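Stop Greasing by the Calendar
February 2022

Most service plans for small two-arm cells are written in months. Ours at Rellora said to check the gripper cables every October and to re-zero the joints at the same visit. I think that plan should be scrapped in favor of one written in cycles.

A month says nothing about wear. The Pako cell ran 284 hours in one quarter and 7 in the next, and the calendar treated both the same. Cable jackets fail from bending, and finger pads fail from closing on hard, narrow things. Both can be logged by the controller for free.

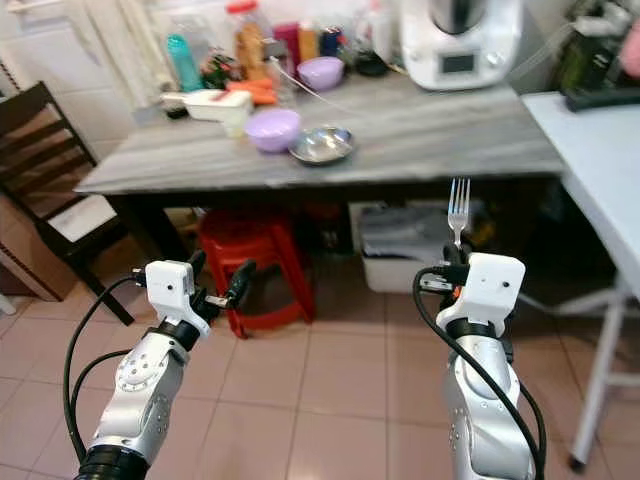

My proposed interval is 1,000 grip cycles for the finger pads and the cable loop, whichever arm gets there first. The two arms should be logged apart, as their loads are seldom equal. A fork held upright by one gripper puts the force on a small part of the black fingers, and a bowl rim does not. The cable that curves from the top of the gripper down the side of the arm should be checked by hand through the full wrist range, with power off. Look for flat spots at the bend and for slack that has moved toward the joint.

The usual objection, which I heard at Brisness, is that cycle counts make visits hard to book. They do. We handled it by setting a warning 3 days ahead, based on the recent rate. Thambiah still books by month and swaps good pads along with worn ones. Re-zeroing can stay with the pad change, provided the offsets are written down before anything is loosened.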